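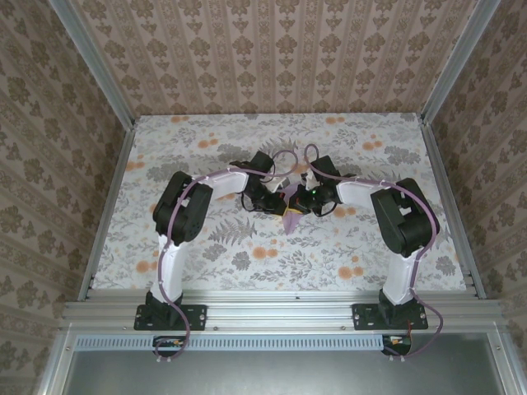
Lining a small work enclosure with wallpaper: seams, curl and the table surface

Asked in: Decorating and Papering > Small projects
Location given: Cumunthorpe
Status: open, 3 answers

I have a flat tabletop inside an enclosure and have been lining the walls with wallpaper. The back wall is a beige-brown damask in vertical stripes on pale pink. The tabletop has a pale floral with grey-green leaves and ferns and orange round flowers. The surface is used for handling cloth, mostly folding and laying out small pieces, so whatever is on it gets rubbed a lot.

Three problems.

First, curl. The wallpaper came off a tight roll (Vosutska, the light grade) and the sheets will not lie flat for cutting. I left one under books overnight and it was back in a curve by lunch.

Second, the line where the table surface meets the back wall. Do I run the wall paper down behind the table edge, turn the floral up the wall, or butt the two together? I tried turning the floral up on a test corner and it went hollow behind the bend.

Third, the table itself. Plain wallpaper paste on a sealed board seems a poor idea but I would like a second opinion before I buy a tub. The surface has to be flat enough that cloth slides over it without catching on a seam. It also has to come off again at some point without wrecking the board.

Room is heated in the day and not at night, if that matters. I have a sharp trimming knife, a steel rule, a seam roller and most of a tub of Demley ready-mixed paste left from a bedroom. Budget is small.

Comments on the question

-- How thick is the board and what is it sealed with?

-- 18 mm, two coats of water-based varnish. Sealed on the top face only.

-- Then seal the underside as well before you put paper on the top. One-sided sealing makes a board cup.

Answer 1 (accepted, 40 votes)

Taking the three in order.

Curl. Weight alone does little on a light paper with a strong roll set. Roll the sheet the opposite way, pattern side in if it was wound pattern side out, on a tube of larger diameter than the original core. A piece of 50 mm waste pipe will do. Leave it on the pipe for an hour, unroll it, then put it under a flat board. Do not roll it backwards tightly by hand with no former inside; you will crease it, and creases in a pale paper show at every angle of light.

The sheet needs to be flat for marking and cutting. It does not need to stay flat by itself after that. The paste will take out what is left of the curl.

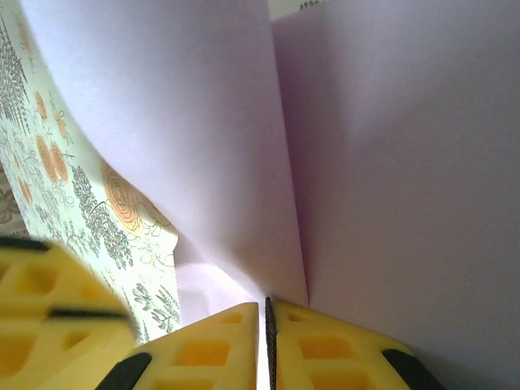

Cut oversize, with 40 mm spare on each edge, and trim in place. The spare gives you something to hold that is not the finished edge. For the last trim use a fresh blade and one pass. Wet paper tears if you go over the cut twice.

Rear joint. Run the wall paper down past the level of the tabletop, let it dry fully, then fit the table surface up to it. If the table lifts out, take the wall paper 50 mm below the line. If it does not, trim the wall paper to the table and cover the joint with the edge of the floral, cut dead straight and not turned up. Your hollow bend is what happens when paper is asked to go round an inside corner in one piece. It shrinks as it dries and bridges the corner. Decorators cut at internal corners for the same reason.

Stripes. Drop a plumb line at the centre of the back wall and work outwards. Do not trust the side walls of the enclosure as a guide. Vertical stripes will show an error of 4 mm over a short wall, and a damask motif repeated down the stripe makes it worse.

Table surface. Do not paste it. Fix a dry sheet to a thin separate panel, and fix the panel to the table with removable strips at the corners. When it wears, replace the panel. If you must paste straight to the board, key the varnish with fine paper, wipe off the dust, size it with thinned paste and let that dry first. Expect to sand the board when it comes off.

For cloth, a matt surface is usable but it scuffs. Avoid vinyl with a raised texture. Run any seam in the direction the cloth is mostly pulled, never across it, or have no seam at all and buy a wider sheet.

Comments on this answer

-- Agree on the separate panel. I would use spray adhesive for the sheet, applied to the panel only, and lay the sheet down from the centre.

-- What weight of wall paper are you assuming?

-- Anything light. Heavy papers, lined or flock, need a longer soak and a bigger former for the curl.

Answer 2 (4 votes)

I papered a display booth for the Bustamante hall and used lining paper under everything. Hung it sideways, left it two days, then put the patterned paper on top. No lifting at the edges so far, and that hall is unheated at night from October.

It is extra work on a small job, but lining paper is cheap and the seams stay shut. Check the tub for the drying time. I would not use ready-mixed on the table either, it stays soft on varnish for a long time.

One thing not covered above: test the floral for colour rub. Damp a white cloth, rub an offcut 500 times or until you are bored, and look at the cloth. If there is any colour on it do not let pale fabric near that surface without a clear coat on top.

Answer 3 (0 votes)

Iron it on the back, low heat, no steam. Works for gift wrap so should work for this.

Comments on this answer

-- Not on anything with a vinyl face. It will soften and go shiny.

-- Mine is plain paper. Tried it on an offcut, the curl came back less than before but it did come back. Going with the pipe.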